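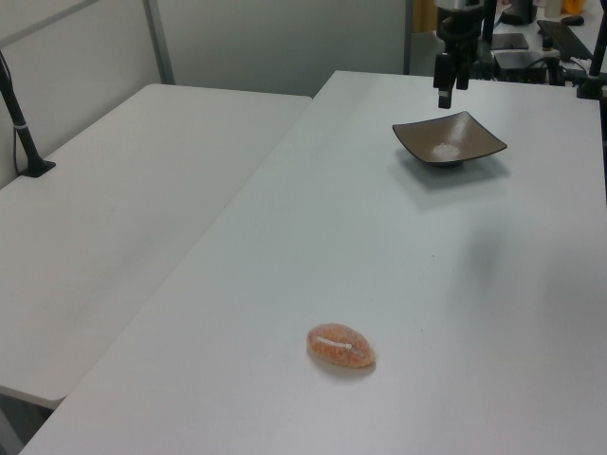
4. Küchenwaage Tremia einrichten und kalibrieren

Der Hersteller verspricht, die Waage sei »sofort einsatzbereit«. Darauf würde ich mich nicht verlassen. Wer Gelierzucker oder Pektin abwiegt, sollte die folgenden Schritte einmal ganz durchgehen.

4.1 Aufstellen

1. Schutzfolie unter der Wiegeplatte abziehen. Sie wird gern übersehen.
2. Waage auf eine feste, ebene Fläche stellen. Die eingebaute Libelle ist bestenfalls ein Anhaltspunkt; eine richtige Wasserwaage ist besser.
3. Batterien einlegen, Fach schließen, 2 Minuten warten.
4. Taste TARA drücken, bis die Null ruhig steht.

Hinweis: Die Automatik »SmartZero« soll kleine Abweichungen selbst ausgleichen. Sie gleicht leider auch langsam zugegebenes Pulver aus. Im Menü unter P3 ausschalten.
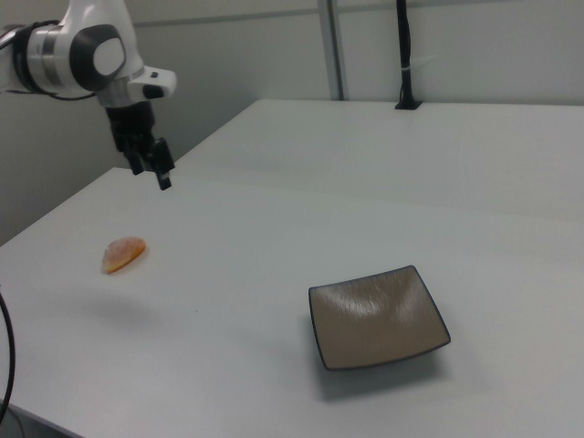 Muss die Waage nach jedem Batteriewechsel neu kalibriert werden?
Laut Hersteller bleibt der Wert gespeichert. Hanna Borkowska, die diese Anleitung gegengelesen hat, fand nach dem Wechsel eine andere Anzeige als vorher. Eine Kontrolle mit dem Prüfgewicht dauert nicht lange.

4.2 Kalibrieren

1. Waage ausschalten, Platte leer räumen.
2. TARA gedrückt halten und einschalten. Im Display erscheint CAL.
3. Prüfgewicht mit 800 g mittig auflegen. Eine volle Zuckertüte ist kein Prüfgewicht — auch wenn der Beileger das nahelegt.
4. Warten, bis PASS erscheint. Gewicht abnehmen.
5. Dasselbe Gewicht nacheinander auf alle vier Ecken stellen. Weicht eine Ecke um mehr als 2 g ab, Schritt 1 bis 4 wiederholen.

Achtung: Während der Kalibrierung die Platte nicht berühren. Bei Abbruch behält das Gerät einen falschen Wert und meldet trotzdem keinen Fehler. 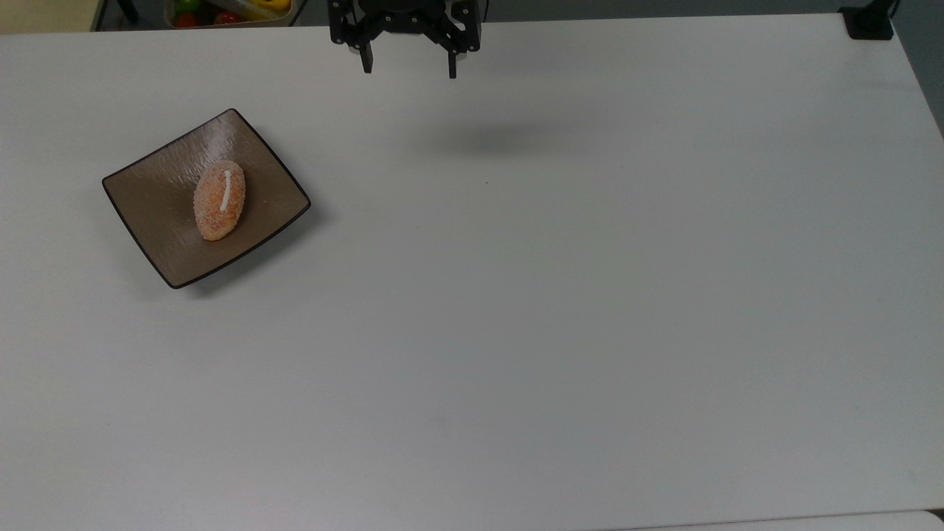 Bleibt die Abweichung auch beim zweiten Durchgang bestehen, hilft nur der Kundendienst von Kerekes. Die dort gern empfohlene »Einlaufzeit« von 37 Wägungen halte ich für eine Ausrede. Fehlercode und abgelesene Werte notieren und mitschicken.

4.3 Reinigen

Platte abnehmen und feucht abwischen. Nicht in die Spülmaschine geben, das Symbol auf dem Karton ist irreführend.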